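Subject: Re: [jorstead-homebrew-cheese] Yoghurt going stringy, and a question about tables

Hello all,

Sorry for the slow reply, January has been a bit of a blur here.
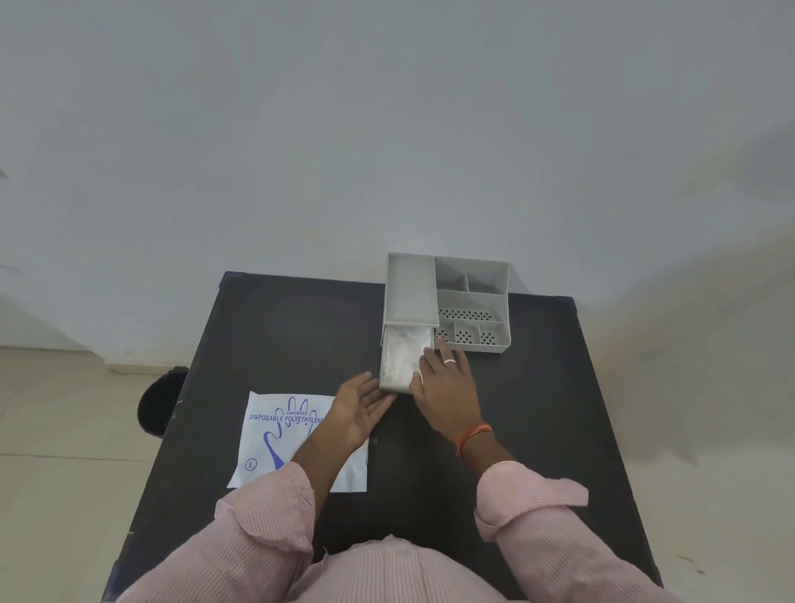
The black table, back room

Anyway, on to the stringy yoghurt, as I've had more ruined batches than most and feel qualified to comment!

On January evenings someone on the list wrote:

> Has anyone else had their yoghurt go ropey? I've been using the
> Savoreo starter for a few months, always saving a spoonful from
> the last batch, and it was lovely until before Christmas. Now it
> pulls up in strings when I lift the spoon. It smells fine and
> tastes a bit flat. I heat the milk, let it cool, stir in the
> spoonful and leave it in the oven with the light on overnight.
> Same milk, same jar, same everything. Is it the starter or is it
> me? Also, what does everyone put their jars on? My worktop is
> tiny and I'm thinking of getting a proper table for it all.

Right. My money is on the starter being tired, with a cold kitchen helping it along. I had exactly this last winter with the same one. Mine went for months without a hiccup, then one morning I lifted the lid and it was like wallpaper paste. I carried on saving from it for another two or three goes (stubborn) and each one was worse than the last. In the end I opened a fresh sachet and the next pot set beautifully, so I'd do that before you start fiddling with anything else.

The oven light trick is where I'd look next. It worked for me in the old house, but the oven here is a big draughty Schumacher and when I finally put a thermometer in it overnight it was sitting at 31 by breakfast. That's on the low side, and in my experience a cool, slow set is just when you get the strings. I wrap the jar in two towels now and stand it in a picnic cool box with a couple of bottles of hot tap water, and it holds much nearer to where I want it. You could warm the oven for a minute first and then switch it off, but do write yourself a note and stick it on the door. I once preheated for a pizza with a jar still in there and I can still smell it.

How hot are you getting the milk to begin with? I used to just bring it up until it looked steamy, which could have been anything. If you're on Fahrenheit like my old dairy pan, you want to see it past 180, and I take mine to 190 and hold it there for a bit, stirring so it doesn't catch. It does make a thicker pot. Then I let it come right down before the starter goes in. I've been impatient about that more than once and ended up with milk.

Flat taste could be time as much as anything. I leave mine 7 hours, sometimes longer if I've gone to bed and forgotten. If you like it sharp, give it longer and see, and then get it into the fridge without jiggling it too much. And don't throw the stringy stuff out if it smells all right! I whisk mine hard and use it in flatbreads or a marinade, and you'd never know. There's a recipe for the flatbreads in the Tirkalura booklet that went round the list a while back, though I found it needed more flour than they say. It was meant for their thick strained yoghurt, I think, and mine was anything but.

As for tables, I'd go for a black one. I'm fond of a dark top for this sort of thing as drips of milk show up straight away and you can get at them before they dry. It does show every scratch and speck too, so if you're house-proud go for something paler. Whatever you get, measure the doorway first, and make sure it doesn't wobble. Yoghurt hates being bumped while it's setting and so do soft curds.

One more thing while I'm writing. The group order for rennet and muslin is going in again before the end of the month, and we need to get it up to 35 pounds for free postage. We're nearly there. I'm after another length of the fine muslin myself (my last one went in the wash with a red sock and I can't bring myself to strain labneh through pink). If you want anything adding, reply to me off list and tell me the sizes, as last time I guessed and we ended up with a lot of very small squares.

Let us know how the fresh sachet goes. And if anybody has had any luck with goat's milk yoghurt that isn't runny, I'd love to hear what you did, mine pours like cream whatever I try.

Cheers for now,
back to the pans

--
Jorstead Home Dairy list
To leave the list, reply with "unsubscribe" in the subject line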